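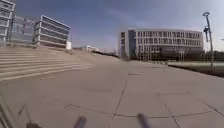 Ticket 738: Front camera judders on plaza route, rear camera fine
Opened by: Augustina Atinga
Component: camera mounts / controller
Status: closed, with grumbling

Summary
We are comparing two cameras on the rover, the Jadcombe and the Vemcombe, and two motion controllers, Parri and Tovis. The idea was to change one thing at a time. The Jadcombe camera gives steady footage in the lab and jelly on the plaza. Sales has asked me to stop saying jelly.

Steps to reproduce
1. Mount the Jadcombe on the front bracket.
2. Load the Parri controller with default gains.
3. Drive straight across the paving toward the lawn, keeping the steps on the left.
4. Watch the lamp post. It should stand still. Lamp posts are good at that.

Expected: a boring video of a lamp post.
Actual: the lamp post does a small dance every time the wheels meet a joint between slabs.

Log

9:00, July
First run. Wobble present from the first joint. The rods at the front of the rover are smeared along the bottom of the picture while the building across the plaza stays readable, so exposure alone doesn't cover it. Tried turning it off and on again so that I can say I did.

9:30
Tightened the front bracket. It was already tight. It is now tight in a way that will upset whoever removes it.

10:10
Swapped Parri for Tovis, same camera, same route. The wobble is smaller on the straight and worse when turning. Tovis brakes into turns like someone who has just remembered the stove. Put Parri back.

10:45
Swapped the Jadcombe for the Vemcombe on the same bracket. Wobble still there, same rhythm. This clears the Jadcombe, which I had already called several things in the team chat. Apology posted.

11:20
Moved the Vemcombe to the rear bracket. Clean video. Moved the Jadcombe to the rear bracket. Also clean. Conclusion so far: the cameras are innocent and the front bracket has some explaining to do.

13:15
Took the front bracket off (see 9:30; I was the one upset). The rubber washers on it are the soft ones from the indoor kit. There should be 2 hard ones per side. On the lab floor the soft ones do a lovely job. Out here, each joint sets the whole plate bouncing and the Parri gains keep it company.

14:00
Fitted hard washers, Jadcombe back on the front, Parri with the damping setting raised to 30. Same straight run. Lamp post holds still. Repeated the run with the Vemcombe, same result.

Resolution
Hard washers on the front bracket for all outdoor runs. Parri damping at 30 outdoors, default indoors. The soft washers are now in a bag marked INDOOR ONLY in letters big enough to read without the glasses I had on my head all morning.

Effect on the comparison
All front camera clips recorded outdoors before 14:00 should be thrown out, including the ones in the slide deck. I know the slide deck is finished. The rear camera clips can stay. The Tovis turning problem is real and separate, and needs its own ticket. I'd like someone else to open it.

Still open
The pale vertical edge at the far left of the front view is our own bodywork. It doesn't affect the wobble, but the path planner may take an interest in it. Mask that strip before the next run.

Closed by: Augustina Atinga
Reopened by: Augustina Atinga (wrong washer part number in the parts list)
Closed by: Augustina Atinga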